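April, by our household correspondent

Spare parts counter opens in old Nugroho shop, brings own drawer

The former Nugroho shoe repairer's on Indus Street has a new tenant, and it sells bits of white plastic. Kelteck Spares opened its counter this month with 197 parts on the shelves, nearly all of them white or a colour that was once white, and a queue that reached the bus stop by mid-morning.

The idea is a plain one. You bring in the piece that has snapped, or the stump of it, and the shop tries to match it from a stock of trims, lids, trays, brackets and covers taken off household goods that were past saving. Most parts cost £2. The larger ones cost more, and the price is settled by holding the thing up and looking at it for a while.

Matching is slower than customers had hoped. Very few people arrive knowing what their broken piece is called, and fewer still know what it came off. One man waited 22 minutes with a hinge cover before remembering that he had thrown out the cupboard. A couple from Stestent Road laid a shelf trim beside three others on the counter and left with the one they had brought in.

The shop keeps its unidentified stock in a deep drawer under the till, and regulars have already taken to going through it. It holds long flat strips, shallow rimmed pieces with rounded corners, and plenty that staff will only describe as "off something". Scuffed parts go in alongside clean ones at the same price, on the grounds that yours will be scuffed by Christmas.
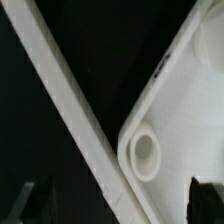 What to bring

Customers are asked to bring the broken part itself. A drawing will do at a pinch, though the drawings handed over so far have mostly been rectangles. Measurements should be in millimetres, taken along the longest edge, and should include any raised bits on the inside, which are usually what decides whether a piece will fit. Anyone bringing a part from a fridge is asked to wash it first.

Donations are welcome within reason. The shop will take loose plastic parts in a carrier bag but has no room for whole appliances, and a notice to that effect went up on the second morning, above a whole appliance.

There are no refunds, but a part that does not fit can be swapped once. The counter is open from ten until four, with an hour's closure at lunch when the drawer is sorted. Parking behind the shop is limited to two spaces, and the launderette next door believes both of them belong to it.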